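A morning at the Trandia open day, Gernbridge

I went to Gernbridge to see whether a machine could do the small jobs our shop pays people to do. Trandia opens its workshop to visitors twice a year, and I had a place on the 20-minute tour led by Arsen Vasylenko.

The first stop was shelf filling. The arm put boxes down neatly but stopped twice, and both times somebody had to restart it. Folding tea towels was slower still. I could have done the pile myself in the time it took over two.

Flowers interested me most, as we sell artificial ones and rearrange them every week. Stems are thin, leaves get in the way and petals catch on anything. Vasylenko said the hard part is getting hold of one stem without dragging the rest out of the vase.

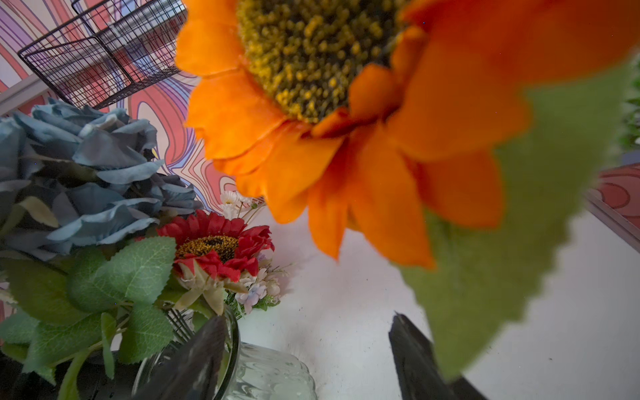 I asked what it would cost a shop of our size. Myroslav Zakharchenko, from the sales side, would not give a price and said to ask again in January. He did say that of 17 shop tasks on their list, dusting and window displays were the furthest off.

For now I would trust it with boxes if somebody stayed nearby. Parking is behind the Polishchuk building and the tea was free.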